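Visit report: records scanning centre at Bastside
2021-05-30

Our patients' group was invited to spend a morning at the Bastside records centre, where the paper notes from three hospitals and a long list of GP surgeries are being turned into digital files. We had asked for the visit in September, after several members wrote to us wanting to know where their old notes had gone and who was able to read them.

The centre is run by Femby, a private firm working under contract to the local health trust. It occupies two floors of a former printworks at the far end of the Patness industrial estate. The bus stops at the main road and there is a walk of ten minutes from there, with no pavement for the last part. Anyone going on a later visit should take the car if they can.

We signed in, gave up our phones and were issued with visitor passes. Bags went in lockers. The rules for staff are the same, and they may not take pens on to the scanning floor either. Pencils are provided.

How the notes arrive

Paper notes come in from the surgeries in sealed crates, each with a numbered tag. The tag is checked against a list sent separately by the surgery, and if the two do not match the crate goes back unopened. We were told that 13 crates had been returned this way in the past year. In most of those cases a tag had been written down wrongly at the surgery.

Once a crate is accepted, the folders are taken out and prepared by hand. Staples and treasury tags are removed, torn pages are mended and sticky notes are moved so that they do not cover any writing. This is slow work. A thin folder might take a few minutes, but a patient with a long history can have four or five volumes, and those can take most of a day. There were 58 people employed in preparation when we visited, on two shifts.

The scanning itself is quick by comparison. Each page is photographed on both sides and the picture appears on a screen, where an operator checks that it is straight and readable. Old carbon copies and faded heart tracings cause the most trouble and are often done two or three times.

Who can see what

Most of our questions were about this, and the answers were mixed.

Preparation staff handle the paper and can plainly read what is on it. They sign a confidentiality agreement and are vetted before they start. Operators see pages one at a time on screen and cannot search for a name. Finished files go to the trust over a private line, and Femby says it keeps a copy for 200 days in case anything has to be rescanned. After that the copy is deleted and a certificate is sent to the surgery.

We asked whether any of the scanned material is used for another purpose. The reply was that Femby has no right to use it, and that any request for research would have to go to the trust. We then asked whether the trust had received such requests. The staff showing us round did not know, which is fair enough, as it is not their decision. The trust has not yet answered the same question from us in writing.

One member raised the matter of opting out. The present form lets patients refuse to have their information shared for planning and research, but it does not cover scanning, which counts as part of ordinary record keeping. We think many people who filled in the form believe it covers both. The wording on the surgery leaflets ought to be clearer, and a sentence or two would do it.

The Shahbazi index

Scanned pages are sorted with a piece of software called Shahbazi, which reads the headings and suggests where each page belongs – letters, test results, maternity notes and so on. A person confirms or changes the suggestion. We watched a batch go through and the software coped well with typed letters. Handwriting was much less reliable, and nearly all of the handwritten sheets in that batch had to be placed by the operator.

There is a log of every correction. The centre had recorded 1,406 misfiled pages found after delivery, meaning pages that had reached a surgery in the wrong section or, in a few cases, in the wrong patient's file. We asked for the second sort to be listed separately in future. A blood test filed under letters is a nuisance. A page in another person's file is a breach, and the patient should be told.

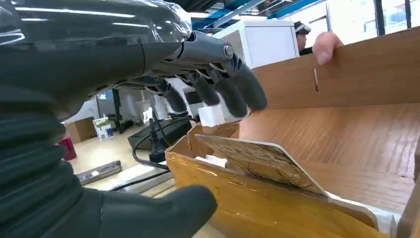 Robotic hand over an open box

What happens to the paper

After the checking period the paper is shredded on site in a locked room on the ground floor, and the shreds go for recycling. A surgery can ask for particular papers to be kept, and some have done so for records connected with court cases or inquiries. Patients cannot make this request themselves at present. Several of us felt they should be able to, at least for things such as birth records, and we will be writing to the trust.

The visit ended with tea in the canteen and half an hour of general discussion. Staff were open with us and did not avoid awkward questions, though some of those questions were ones only the trust can deal with.

Points to follow up

Written reply from the trust on research requests.
Clearer wording on the opt-out leaflet – draft to be brought to the next meeting.
Separate figures for pages placed in the wrong patient's file.
A way for patients to ask for original papers to be kept.
A pavement or a shuttle from the main road, if further visits are planned.

Members who would like a place on a second visit should leave their details with the group's office. Numbers are limited to eight and proof of identity is needed at the gate.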